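Procurement Oversight and the Limits of a Short Mandate

The audit chamber's report on the Himar road maintenance contracts was released in July, and it deserves a closer reading than it has received. I have followed regional procurement for this blog for several years, and I set out below what the report establishes, what it leaves open, and what I believe the regional council should do before the budget session.

The report examines 368 contracts awarded by the roads directorate under its former head, Gerd Fröhlich. Of these, 90 were awarded without a competitive tender. The law permits direct awards in an emergency, and a number of the contracts followed the spring flooding. The auditors accept that justification in part. They do not accept it for resurfacing work on roads well above the flood line, nor for the supply of signs and guardrails to districts that reported no damage.

Three firms received most of the direct awards. One of them, Kramer, was paid in full for work that district inspectors had not yet signed off. The company has stated that it acted on written instructions from the directorate and will make its correspondence available. Mr. Fröhlich, who left office before the audit began, has denied any wrongdoing. No charges have been filed, and readers should bear that in mind.

The report is weaker on the question of supervision. The directorate answers to the council's infrastructure board, which received quarterly summaries throughout the period. Those summaries listed direct awards by total value only. A member of the board could not have learned from them which firms were being paid, or for what. The auditors note this in a single paragraph on page 41 and make no recommendation - a surprising omission in a document of this length.

Giuliana Ayala, who chairs the board, has proposed that every direct award be published within ten working days, with the name of the contractor and the legal ground relied upon. I support the proposal. I would add that the inspector's certificate should be published alongside the final payment.
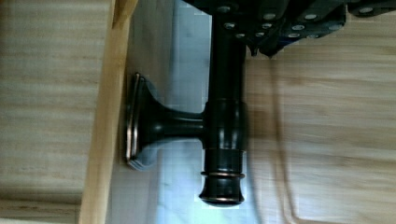
Ludger Rathjen wrote in response to my previous post that publication alone will change very little, as the district offices lack the staff to read what is published. He would prefer a permanent auditor with the power to suspend payments. The point is a fair one, although such a post would require an amendment to the regional statute, and the present council has only a few months left to sit.

The board is expected to take up the Ayala proposal at its next meeting. I have requested the draft text and will comment on it once it has been received.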